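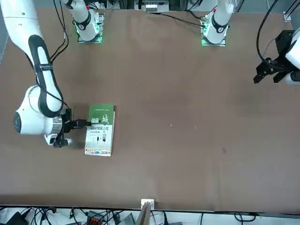
Ticket 353. Quarterly output series in Fultik stop early, so the growth forecast comes out too low. Opened by Yasir Zaidi, Nosadwood regional desk. The December forecast shows growth close to zero for 94 industry series that were all growing in the last release. No error on screen. The import status for every one of them is green, as bright as the green plates under the two white arm bases, so anyone glancing at the dashboard would take the numbers as good. The source file from Bevan opens fine in a spreadsheet and has 2350 rows.

Steps tried before opening the ticket: cleared the import cache, ran the import again, logged out and back in, tried a second browser. Same result each time. Also checked that the base year is set the same in the file and in the model. It is.

Reply, Irfan Virk, 9:40 a.m.
Please send the import log and the name of the profile you used. Does the problem also show in the Pastar forecast, or only Nosadwood?

Reply, Yasir Zaidi, 10:15 a.m.
Log attached. Profile is "regional quarterly." Pastar is fine, but their file is much shorter.

Reply, Irfan Virk, 11:30 a.m.
Found it. The import reads the file in blocks of 1000 rows. After the second block it expects another full block, and when the last one is short it drops it and marks the job complete. Your series are sorted by industry code, so the ones at the bottom lost their rows. The model filled the gaps with the last known value, and that gives you flat output and almost no growth.

Workaround until the patch is in:
1. Split the file into three parts, none longer than 1000 rows.
2. In the profile, turn off "fixed block size."
3. Import the parts in order and choose "append" for the second and third.
4. Rebuild the forecast from the Model menu. A refresh will not do it.

Reply, Yasir Zaidi, 2:05 p.m.
Done. All 2350 rows are in and the 94 series now match the source file. The headline growth rate is back in line with the last release. Please keep the ticket open until the patch is out, we have another file due next month.

Status: workaround confirmed, patch pending.

Comments (3)

gridline: Same thing on the annual profile. Step 2 fixed it for me.

M. from accounts: Where is "fixed block size"? I only see "block size."

gridline: Under Advanced, second tab.

This site uses cookies to remember your settings. Accept | Manage choices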